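Section 4. Preparing the work surface and checking the gripper before recording

This section applies to all table-top pick and place sessions carried out with the Lelturine hand-held gripper. It replaces the October sheet by Hannelore Grabner. Operators who have not completed Section 3 (Charging and pairing) must do so first.

4.1 Work surface

1. Cover the table with one plain, matte sheet. Do not use glossy film or patterned cloth.
2. Smooth the sheet from the center outward. The sheet may stop short of the table edge, but it must not hang loose on the operator's side.
3. Wipe the sheet with a dry cloth and remove crumbs, dust and specks. Small debris that remains near the far edge is acceptable if it lies outside the working area.
4. Keep cables on the floor behind the table. No cable may cross the sheet.

Note: White objects on a white sheet are permitted under the Sollard task list. They are harder to segment, so enter "low contrast" in the session log.

4.2 Gripper check

1. Hold the gripper by the handle and look at both fingers. Replace a finger that is cracked or bent.
2. Check that the finger screws are seated. Tighten by hand only.
3. Open the gripper fully, close it fully, and open it again. The fingers must move together and meet along their inner faces.
4. Wipe the inner faces. Do not use solvent on printed parts.

CAUTION: Keep your free hand away from the fingers while the trigger is held. The spring return is not damped.

4.3 Object and container placement

1. Place the target object on the sheet within reach of a straight arm. Cylindrical objects may be laid on their side if they do not roll.
2. Place the container farther back than the object and to one side. Leave open sheet between the two.
3. Transparent containers must be empty at the start, unless the task card says otherwise.
4. Remove everything that is not listed on the task card.

4.4 Approach

1. Start with the gripper open and low over the sheet.
2. Bring the fingers to either side of the object. Contact with one finger before closing is allowed, but do not push the object more than 3 cm.
3. For a cylinder lying at an angle, turn the wrist until the fingers are parallel to its long axis – the closing direction is then at 90 degrees to it.
4. Close slowly. If the object slips, open the gripper, withdraw and begin the approach again. Do not chase the object across the sheet.

CAUTION: Do not press the fingertips into the table. Repeated contact wears the tips and shifts the calibration.

4.5 Lighting

Even, dim light is acceptable. Strong light from one side is not. If the fingers throw hard shadows over the object, move the lamp or turn it off. Do not change the lighting during a session.

4.6 Records

Log each attempt, including failed ones. Inspect the fingers again after every 100 attempts and write the result on the Zoter card. Damaged parts go to Demetrio Cordero at the Valcárcel bench with the card attached.
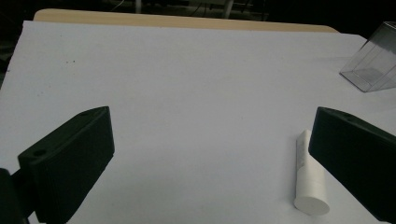

Cards that are missing the operator's initials are returned, and the attempts on them stay out of the count until the card is complete.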